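Fosteo Teaching Station
Set-up and Operation Guide
Section 3: Recording a cloth-handling task by remote control

3.1 Before you start

Complete the homing routine in Section 2 and check that the status light on the Omer hand controller is steady green. The arm does not accept remote commands while the light is blinking.

1. Clear the work area of anything the cloth could catch on.
2. Open the Skyrme recorder and select New Task. Enter a task name of 89 characters or fewer.
3. Set Grip Mode to Soft. The default mode, Rigid, is meant for hard parts and will mark thin fabric.
4. Hold the controller level and press Link. The arm now follows your hand at half speed.

CAUTION: Keep the second operator outside the marked floor area whenever the arm is linked. Releasing the trigger opens the fingers but does not stop the arm. Use the red stop button to stop all motion.

3.2 Demonstrating the grasp and lift

1. Press Record. Wait for the single tone before moving.
2. Bring the open fingers down over the cloth with one finger on each side of the intended fold.
3. Squeeze the trigger slowly until the wrist view shows a narrow ridge of fabric between the fingers.
4. Hold for one second, then raise the cloth in one smooth motion. Check the wrist view during the lift for fabric crossing in front of the fingertips. 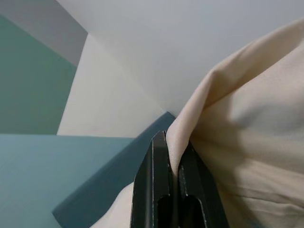
Figure 3-2. Wrist view with a fold of cloth held between the fingers.

5. Move to the release point and lower the cloth. Release the trigger gradually.
6. Back the fingers away before pressing Record again to end the take.

NOTE: Do not correct a missed grasp within the same take. Press Discard, return the cloth to its starting position and begin again. Corrections are recorded separately, as described in Section 5.

3.3 Saving and checking takes

Each take is stored on the station under the task name and a take number. Playback runs in the recorder window and does not move the arm.

1. Open the take list and play the take at normal speed.
2. Mark it Keep or Reject. Unmarked takes are not exported.
3. Select Export to Sellari when the session is finished.

A take may contain up to 2,793 samples. Recording stops at this limit with a double tone, and the take is marked Incomplete. Divide longer tasks into stages and record each stage under its own name.

If the recorder displays error 723, the controller and the arm clocks no longer agree. Unlink, wait for the steady green light, and link again. Takes saved before the error remain valid.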